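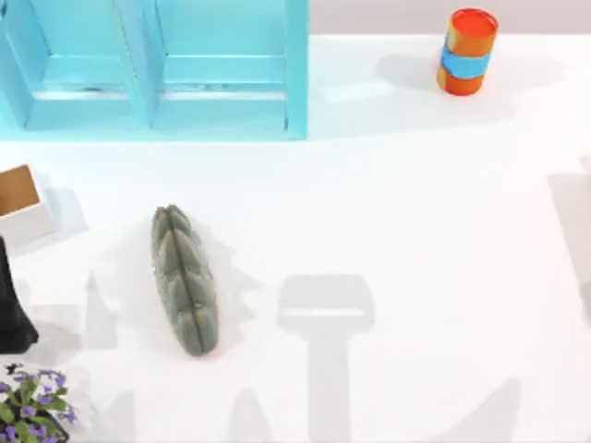

The claim behind most simulation software is a simple one: teach the robot in there, and it will behave out here. Cetex has been making it for long enough that I wanted to see how the company tests it, so I spent an afternoon with the people who build Nostbridge, its planning and control package for two-armed machines. They gave me a chair and a screen. On the screen was a white tabletop with a turquoise shelf unit, an orange-red can with a blue band, and a lumpy green thing I took for a cucumber. The arms were out of sight, and all I had of them was their shadows, one of them a clear T. I found this oddly useful. Watching a shadow, you stop admiring the machine and start asking what the code thinks it is doing.

By Dele Marchbank
April

Nostbridge does three jobs, and the firm likes to talk about them as one. The perception part works out what is on the table and which way round it lies. The planner picks a route for each arm that keeps it clear of the furniture and of the other arm. The controller then turns that route into motor commands, many times a second, and corrects as it goes. Each has its own team, its own bug list and, as far as I could tell, its own opinion of whose fault things are.

The headline figure in the sales deck is 300 simulated runs without a collision. I asked what counted as a collision. There was some shuffling of chairs. A brush against an object doesn't count if the object stays upright. A plan that gives up before it starts doesn't count either, as the arm never moved. Take out the runs that were abandoned at the planning stage and the sample shrinks by 22, which the deck leaves out. It's a small number and it would have cost them nothing to print it.

Kobina Sowah runs the planning team and was the only person that afternoon who brought up a failure before I did.

"The planner is honest in a narrow way," he said. "It answers the question it was asked. If perception tells it the jar is four fingers wide, it plans for four fingers. It has no means of being suspicious."

I liked that, and wrote it down, and then asked why nobody had given it one. He said they were trying. A module called Flilbridge is meant to sit between the eyes and the planner and pass along a measure of doubt with every guess, so that the arm slows down or takes a second look when the outline of a thing is vague. It sounds sensible. It also sounds like something I have been shown at four companies under four names, and at three of them it was switched off for the demonstration on the grounds that it made the arms dither.
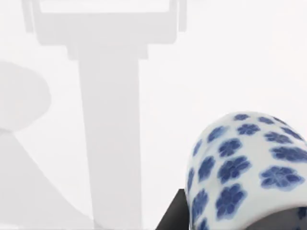
Flilbridge was switched on when I saw it, to be fair to Cetex, and the arms did dither. Sowah didn't mind. His view is that a slow robot can be made faster and a confident one is much harder to make careful. The sales people mind a good deal. Their customers buy by the cycle, and a pause to think looks the same on a spreadsheet as a pause to break down.

My larger doubt is about light. The tables in these simulations are bright, the shadows are soft, and a pale surface makes almost any object easy to pick out. Real benches are scratched and stained, and somebody has usually left a mug on them. Cetex says it changes the lighting and the textures at random during training so that the software never gets too comfortable. Most of its rivals say the same. What I couldn't get was a straight account of how far the random changes go, or who decided they were wide enough.

Then there is touch. A simulated finger closing on a simulated jar depends on a guess about friction, and the guess is typed in by a person. Sowah showed me the settings file. Next to one of the values was a comment that read "seems ok". I have worked in offices and I know how such comments get written. I would still like to see fewer of them in software that is going to be trusted with glass. 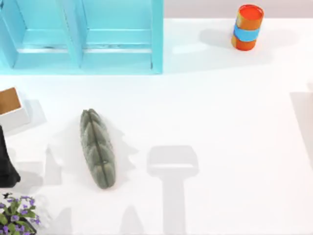
A later view: the simulated tabletop, with the arms present only as shadows.

The first outside customer is Quansah, a packing firm that wants two-armed stations for mixed orders. It has agreed to a trial of up to 100 hours on real hardware, and both sides will see the logs. That is better than the usual arrangement, in which the supplier keeps the logs and the customer gets a video. If the results are published in full, abandoned plans included, I will happily come back and eat some of this column.

Until then I would treat the 300 runs as a sign that the software works on the tables it was raised on. Sowah more or less agreed when I put it to him on the way out. He asked me to add that the tooling has improved a great deal, and that a run which once took a morning to set up now takes a few minutes. I believe him. It means they can find their mistakes faster, and I hope somebody upstairs is letting them look.

Comments (3)

gantryman
We trialled something similar. The planning was fine. The calibration drove us up the wall, and every time a camera got knocked we lost half a shift. Not a word about that in here.

P. Ellery
Bit harsh on the friction thing. Everyone types those numbers in. You measure what you can and estimate the rest, and the controller is supposed to cope with being slightly wrong.

loosewire
"Doesn't count if the object stays upright" is doing a lot of work. What happens if it was lying down to begin with?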